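**Will anything put my stuff away before I retire?**

**margaux_j** — 16 Jun 2024
My sister swears we're two years from a machine that tidies a bedroom. I say 40. I've got a robot vacuum that eats socks and that's the whole fleet at my house. Who's right??

**nusrat.t**
Your sister's closer than you are! Folding is still rough, but picking up a thing and putting it in a place is getting pretty decent on two-arm setups.

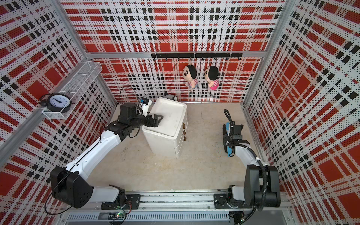 Drawers are my personal test, way more than dishes or laundry. You have to find a handle, pull straight, not drag the whole unit across the floor, drop something in and shut it again. A light plastic cabinet like the white one there, three drawers with little tan handles, is meaner than a heavy oak dresser — nothing holds it still when you tug. With a second arm you can at least brace it. I'd say three years for a slow version that mostly works.

**gronda_pete**
Three years in a lab, sure. My kid's drawers have a hoodie sleeve hanging out of every one. Call me when it handles that.

**nusrat.t**
@gronda_pete ok, the sleeve thing is fair, I can't close those either

**PetronellaN**
I work in a parts shop and I'm with Pete. We priced an arm for sorting bins last November and the arm wasn't the problem, it was all the fiddling every time a bin changed. Two fingers are fine for boxes. Loose washers, forget it.

**margaux_j**
So nobody's on my side at 40? Fine, I'll come down to 20. Still not telling my sister.

**gronda_pete**
I'll take 15 if it does socks.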